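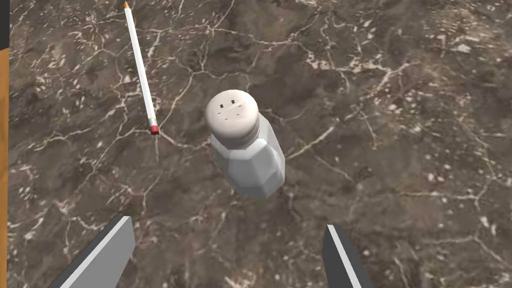 How long does the old town walk take if you go up the tower too?

It takes 71 minutes at a strolling pace with every audio stop played to the end, plus whatever time you spend at the top looking at the view.

Notebook, November, Thursday, started writing 4:40 pm

Writing that at the top of the page so I stop being asked. It's the timing from this morning, the third full run of the Piltar route and the first one where both players lasted the whole way. Arturo Gatti walked it with me and carried the spare. We began at the south gate at 9:15 and went clockwise, the way the script has it now, and we didn't skip anything except the second half of the fountain story, which we both know by heart and which I've since gone back and timed at my desk. So the number includes it. Nobody needs to add three minutes for luck, Thomas.

Weather gray, cold, hardly any wind. Market was setting up in the square, so the sound check there was a fair one for once (crates, a van reversing, somebody's radio).

Stops 1 to 4, south gate to the square

Stop 1 is fine. I'd been worried the opening was too slow, but standing under the gate you want a slow opening! There's plenty to look at, the grooves where the portcullis ran, the little carved face on the left that everyone misses. The voice tells you to look left and then gives you six seconds of nothing, and Arturo found the face on his own in about four. Leave it alone.

Stop 2 has a trigger problem again. It fired outside the bakery instead of at the corner, so you hear all about the dyers' houses while staring at bread. I've moved the trigger point up the street on the map file but haven't loaded it. Do that before Monday's batch goes out, or it'll be bread and dyers for another week.

Stop 3, the well. We still say it was dug during the siege. The archive list has the well being repaired the spring before the siege, so it was there already. I rewrote the line on the spot: "The well was older than the siege, and it was the reason the town could hold out." Reads okay aloud. Needs recording.

Stop 4, the square. Too long. I've been saying so since summer and I'm going to say it again in writing. The two families, the wedding, the stabbing at the wedding, the second wedding, and then the fine they had to pay in wax. It's a great story and it runs just under five minutes with people standing on cobbles. Arturo sat down on the steps partway through. I cut the second wedding in pencil. The wax stays, I'm not losing the wax.

Stop 5, the tower

166 steps, going by the sign, and the sign also says the stairs are steep, and boy are they. We went up with the players running to see if the stair narration works. It doesn't really. You can't listen to a person talk about medieval building permits while you're breathing like that. What I'd like is one short piece at the bottom, then quiet all the way up with a single line at the first landing (there's a window and a ledge where you naturally stop), then the long piece at the top. Arturo wants music on the stairs. I don't. We agreed to record it both ways and let Thomas Caputo pick, as he's the only one of us who hasn't been up there forty times.

At the top the talk about who built higher than whom works beautifully, you can point at the stump of the rival tower right across the roofs. One fix: the script says "to your right" and that's only true if you come out of the hatch and turn toward the river. About half the people up there this morning turned the other way. Changed to "find the river, then look at the roofs in front of it."

The gate at the bottom of the stairs closes for an hour at noon in the off season. That should go on the printed card. It isn't on there now.

Stops 6 to 9, the wall

My favorite part and the part with the least wrong with it. The walkway is nearly 600 meters from the tower to the north postern and you can take it as slowly as you want. Stop 6 is the archers, stop 7 is the abbess and her goats, stop 8 is the flood mark. Stop 9 is the postern door itself, where we let the legend about the blind mason run and then say straight out that it's a legend. I like that we do that. The guidebooks don't, and people come up to the desk quoting it as fact.

Stop 7 came out much quieter than the others. Same player, same volume setting, and I had to press the earpiece in with a finger. It must be the file, it was the one recorded on the second day. I'll level it tonight.

Railing is loose by the third turret. Told the office at the town hall on the way back, they wrote it down.

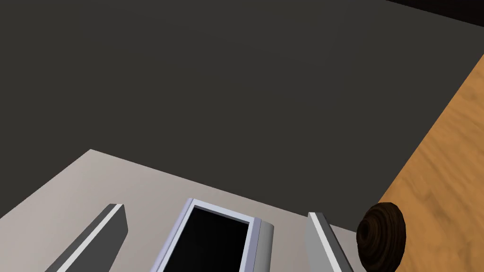 Script length and the translation

Current script is 3516 words, before today's cuts. Effiong is doing the French and German and they charge by the word, so I'd like the cuts settled before we send a thing. Last time we sent too early and paid for the whole chapter on the salt tax, which then got dropped. With the second wedding gone and the stair text trimmed we should lose a good bit, I haven't done the math.

Things to tell Effiong in the cover note:

"Postern" gave them trouble in the sample. Just say small back gate.

The family names stay in their old spelling in every language.

The joke about the goats doesn't have to survive. If there's a better goat joke in German, use it, I mean it.

Players

The two Bremik units did the whole loop. One showed a low battery at stop 8 and kept going, the other never complained. The Gritow one, the spare, froze at the square and came back after a restart, and then it began again from stop 1, which is maddening if you're a visitor and you've just heard all that. I've put tape on it so it doesn't end up in the rack with the others. Arturo thinks it's the card. Could be. He's going to swap cards and take it around the wall on his way home.

We also tried the ear loops over a wool hat. Works, looks silly, fine for winter.

Left to do

Load the new trigger for stop 2.

Record the well line, the river line and the two stair versions. Thomas has the booth key.

Level stop 7.

Add the noon closing to the card before it goes to print, and check whether the postern is still locked at dusk, I got two different answers from two people at the town hall.

Find out who drew the map on the old leaflet. It's much nicer than ours and I'd like to ask if we can use it.

Stopping at 5:50, fingers still cold from the wall.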